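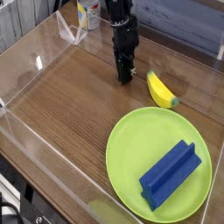
**Do I need a fully dark room to set up the Sturnton 338?**

You can do the whole setup with the lights on. Darkness only matters once there's photo paper out of its box, and we won't touch any paper until the test strip at the end of this section.

I've put together more of these enlargers than I can remember, mostly for evening classes, and the printed sheet in the box always leaves people stuck at the same spot (the lens board, every time!). So I've written this the way I'd talk you through it if I were standing next to you. Leave the lamp unplugged until I tell you to plug it in.

## 3.1 Column and head

1. Set the baseboard on a table that doesn't wobble. Push down on each corner, and if it rocks, fix that now with a folded piece of card.
2. Stand the column in its socket with the scale facing you and hand-tighten the bolts.
3. Check that the column is straight up and down with a small level, then finish the bolts with the hex key. Snug is plenty. I cracked a socket once by leaning on the key and had to wait ages for a new one.
4. Slide the head onto the column from the top, keeping one hand under it the whole time.
5. Lock the height knob before you let go.

> **Caution:** The head is heavier than it looks and it will drop if the height knob is loose. Keep your fingers off the column below it.

If the head feels gritty going up and down, wipe the column with a dry cloth and try again. Please don't oil it. I know it's tempting, but the oil creeps down the column and sooner or later you'll find it on your paper.
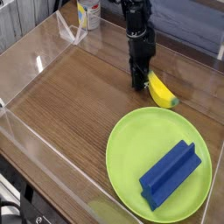
## 3.2 Lens and negative carrier

The 338 comes without a lens. I use an old Ó Riain that I bought secondhand, and any enlarging lens with the right thread will go on the standard board.

1. Screw the lens into the board with the aperture numbers facing the front — you'll be reading them in very dim light, so this is worth getting right.
2. Hook the back edge of the board into the head first, then press the front edge up until it clicks. This is the step where everybody gets stuck. If there's no click, the board is in backward.
3. Open the carrier and blow off any dust.
4. Lay your negative in it with the dull side down, close it, and slide it in until it stops.

Pick a negative you already know well for this first run. A portrait with sharp eyelashes is great, and so is anything with printed lettering in it. I have one of a shop window that I've printed so often I could draw it from memory, and I still reach for it whenever I set up a new machine.

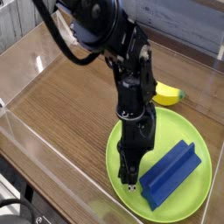

Whatever you choose, cut it into a short strip first so you aren't fighting a whole curling roll while you're trying to learn the knobs.

> **Note:** Hold negatives by the edges. Cotton gloves help if your hands run warm, though I never got used to them myself.

## 3.3 Timer, power and focus

1. Plug the enlarger lamp into the back of the Movley timer, then plug the timer into the wall. Yes, now you can have power!
2. Flip the timer to Focus and turn off the room light.
3. Open the lens all the way and put a sheet of plain white paper in the easel.
4. Raise or lower the head until the picture is the size you want, then lock it.
5. Turn the focus wheel until the grain looks crisp. Go a little past it and come back.
6. Close the lens down two stops and flip the timer off Focus.

The lamp gets hot quickly. If you've had it on for a while, give it a rest before you open the housing, and unplug it first.

You may need a few rounds of steps 4 and 5, as changing the height always throws the focus off a bit.

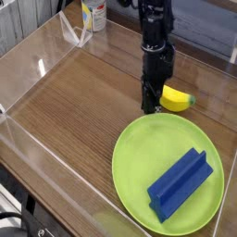

On my own machine the sharpest small prints come with the lens board some 88 mm below the middle mark on the column, but yours will be different, so write down what you find. I keep my numbers in pencil on a strip of masking tape along the baseboard.

## 3.4 First test strip

Switch to your safelight, mix your Larov developer as the bottle says, and have the stop bath and fixer ready in their own trays.

1. Cut a strip of paper and lay it shiny side up across the busiest part of the picture.
2. Set the timer to 3 seconds.
3. Cover all but one end with black card and expose it.
4. Move the card along a little and expose again. Keep going until you run out of strip.
5. Develop for the full time on the bottle, even if it looks too dark too soon.

Once the strip is fixed and rinsed, put the rest of your paper away and look at it in normal room light. If every band is black, close the lens one more stop and make another. If every band is pale, open it one stop.

Octavio Acuña
3 November 2025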